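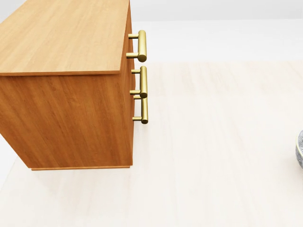

Wooden cabinet, seen from above. Render.

Notes on audience response systems for hybrid meetings. Mostly about vote collection, because that is the part I get asked to fix. Thread.

The setup: 200 people in the hall, 65 remote. Hall uses Volura keypads on a radio base station. Remote uses the Skima web client. Both feed one results slide.

First problem is the clock. The keypad base station stamps a vote when it arrives. Skima stamps it when the person taps. Close the poll at zero and remote votes with a valid tap time are still in transit. Default behavior is to drop them.

Fix: set a grace window of 2 seconds on the server and accept anything with a tap time before close. Do not extend the countdown on the slide. People vote to the countdown, so you just move the problem.

Second problem is vote changes. Volura keeps the last key pressed. Skima keeps the first tap unless "allow revision" is on. It is off by default and it is set per question, not per session. Check every question.

If you import questions from a slide deck, the revision flag is not carried over. Set it after import. I have reported this. 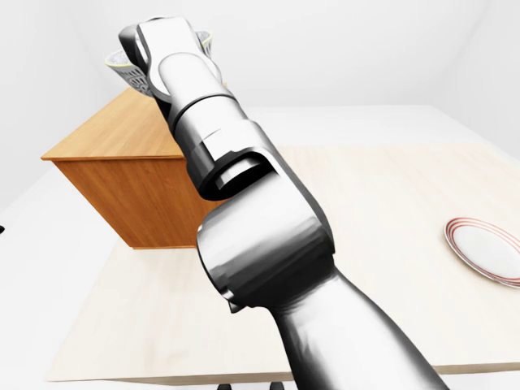 Bovemska, Sep 18, 2024

Continuing from the venue. Rehearsal done, a few corrections to what I wrote above.

The grace window applies to single choice and yes/no. For ranking questions it is ignored in the current Skima build. Workaround is to close ranking questions by hand.

Channel planning: the base station wants a clear channel, and the hall Wi-Fi here sits on top of the default one. Moved the keypads up the band. Missed acknowledgments stopped. Run the scan with the venue's access points on and the room's own gear powered up, or the scan is useless.

Keypad acknowledgment is a green light. Tell the audience to look for it. Otherwise they press again, and on multi-select a second press clears the choice.

Results slide: turn off live bars while voting is open. With live bars on, late voters follow the leading option. Show a count of votes received instead. Presenters resist this because the moving bars look good.

Kiprono Mushi asked about weighted voting. Yes, it works, but weights attach to the keypad number. If two people swap keypads at the coffee break, the weights swap with them. For anything binding, use badge login.

Export: take the raw log, not the summary. The summary merges hall and remote into one column and you cannot split it again. The raw log has a source field.

Someone asked about Gbeho as a replacement for Skima. Tested it on a small group. Revision is on by default, which I prefer. No raw log export, so I am staying put.

Next test is in November with a fully remote group. Will post the settings file after that.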